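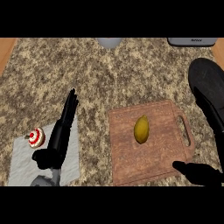
The simulated kitchen in Neta, with the lemon on its cutting board and both hands open.

Big month at the shared workshop! Hazem Erraji has his two-handed kitchen project, Neta, running in simulation on the bench computer, and he was kind enough to let a crowd of us lean over his shoulder for most of an evening in April.

The kitchen is all rendered, speckled counter included, and the two black hands are modeled on the pair Hazem is putting together on the back bench. He works out the moves on screen first and then tries them on the real fingers, which are printed in our own shop on the Drilell (yes, that explains the line for it lately – sorry, everyone). The first task on his list is simple to say: lemon off the board, onto the cloth. The second uses both hands, one to steady the cutting board by its handle while the other does the picking up.

I had no idea how much fuss there is in a thumb. Hazem has rewritten the thumb code 2 times already, and he runs each version through 200 practice starts overnight, with the lemon moved a little each time. His log was up to run 737 when I stopped by, and he can tell you what he changed before nearly every one of them. Ask him about wrist angles if you have an hour to spare, it's great fun.

On the hardware side, the left hand is wired and moving. The right one still needs its tendon cords and a new thumb bracket, and the Kabbaj motor boards for it are in the parts cabinet, second drawer, labeled. Please leave them there!

Hazem would love some help with cable routing, and no robot experience is needed. He's usually at the Grutico bench from 6:30 in the evening.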